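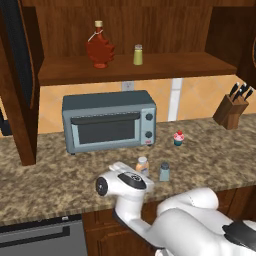
Grout haze, second try. We moved to Drornville in September and the kitchen backsplash was regrouted right before that. Tile is peach-orange, set on the diagonal with light grout lines, and there's a film on it I can't get off. I've used warm water and a microfiber cloth 2 times. Is vinegar safe?

filby_lane
Not near that counter. If the speckled top is real stone, vinegar can etch it – tape plastic over it first.

dmatic60
Disagree. Most granite handles a splash if you wipe it up. Mine has been fine for years.

filby_lane
Yours is sealed. We don't know about theirs.

OP
No idea if it's sealed. Salt and a small cream-and-orange jar live on it, so drips are normal.

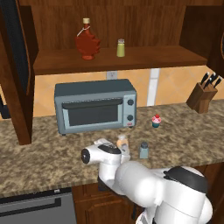
Re: Grout haze – what worked

OP
Went with a sulfamic acid cleaner, plastic taped over the counter. Left it a few minutes, scrubbed with a white pad, rinsed twice. Film is gone except behind the faucet.

dmatic60
Still say vinegar would have done it for less.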